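3. Setting and Materials

3.1 The work surface

The study of short-term sorting at home desks calls for a surface that people would recognize from their own rooms. Earlier work on household order has mostly looked at closets, kitchen drawers, and entryways, where each item has a fixed place and the main question is whether it gets back there. A desk is different. It is used for several kinds of activity in one day, and the items on it change with each of them. For this reason, we chose to study open containers placed directly on the desk, and we left shelves and drawers out of the design.

The Hernance room was set up with a white desk on metal legs and a wooden floor laid in a herringbone pattern. The desktop has a narrower section and a wider section that meet at a notch, so that the whole forms an L. This shape is common in homes where a desk must fit into a corner or serve two uses at once. It also gave us a simple way to speak about position. We refer to the two parts of the surface as the narrow section and the wide section throughout the paper, and we refer to a container as "near" or "far" according to its distance from the side at which the work begins.

Containers were orange woven wicker baskets (Figure 1). Wicker was preferred to clear plastic after a first round of trials in June, in which participants tended to judge the fullness of a plastic box through its side and stopped using it well before it was full. With a woven basket the contents are judged from above, which is closer to how people described using baskets in their own homes.
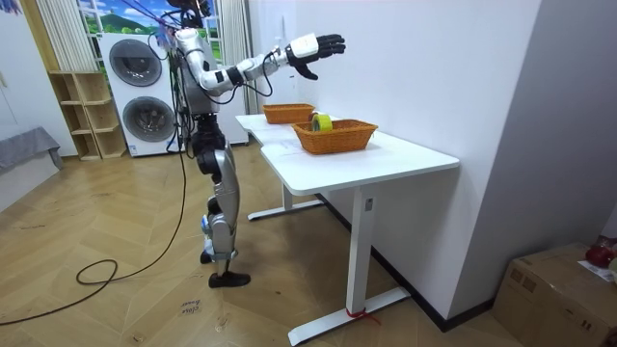

Figure 1. Desk and woven baskets in the Hernance room.

Basket depth received more attention than we had planned. Deep baskets hold more, but small items sink to the bottom and are covered by later ones. In the interviews reported in Section 2, people often said that they had stopped looking inside a deep basket and had bought a second copy of something they already owned. Shallow baskets keep most of their contents in view, at the cost of filling up sooner. The layouts compared in this paper therefore use shallow baskets only, and the effect of depth is left to later work.

3.2 Items

The item set contained 100 household objects in 14 groups. The groups were drawn from the Arai household list, which was shortened by removing food, liquids, and anything with a blade. What remained were items that people reported finding on their desks at the end of a working day: envelopes, receipts, chargers, pens, keys, hair ties, small tools, spare buttons, and similar things. Paper items were replaced when they became creased, as a worn receipt was more often treated as trash than a fresh one.

Groups were not shown to participants. We were interested in how people divide a mixed pile when they are given fewer containers than there are kinds of things, and naming the groups in advance would have suggested an answer. After each session the contents of the baskets were recorded and compared with the original list.

3.3 Layouts

Three layouts were compared. In the first, both baskets stood on the same section of the desk, side by side. In the second, one basket stood near and the other far, with open surface between them. In the third, the baskets were placed on separate sections, one on each side of the notch. The items began in a single pile on the open part of the desktop in every layout.

The side-by-side layout is the one most often recommended in printed guides to home organization. Its advantage is short reach. Its weakness, noted by several participants at the Ustosness site, is that two baskets standing together are easily treated as one. Items were dropped into whichever basket had more space, and the division that the person had described at the start of the session was lost before the pile was cleared.

Separating the baskets slowed the work but led to a clearer division. Participants placed items of daily use in the near basket and items to be dealt with later in the far one, in most cases without having been told to do so. We return to this point in Section 5, where the layouts are compared by item group.

3.4 Procedure

Each session lasted until the pile was cleared or the participant chose to stop. The surface was wiped and the baskets were emptied and returned to their marked positions between sessions. Participants completed 7 sessions in all, with the order of layouts varied so that no layout was always met first. Breaks were allowed at any time and were not counted toward the time of the session.

The same procedure was followed at Brerkthorpe, with one change. The desk there was straight, and the third layout could not be used. Results from that site are reported only for the first 2 layouts and are not combined with those from the other rooms. The item list and the written instructions were the same at all sites, and the version used in this paper is dated March 30, 2018.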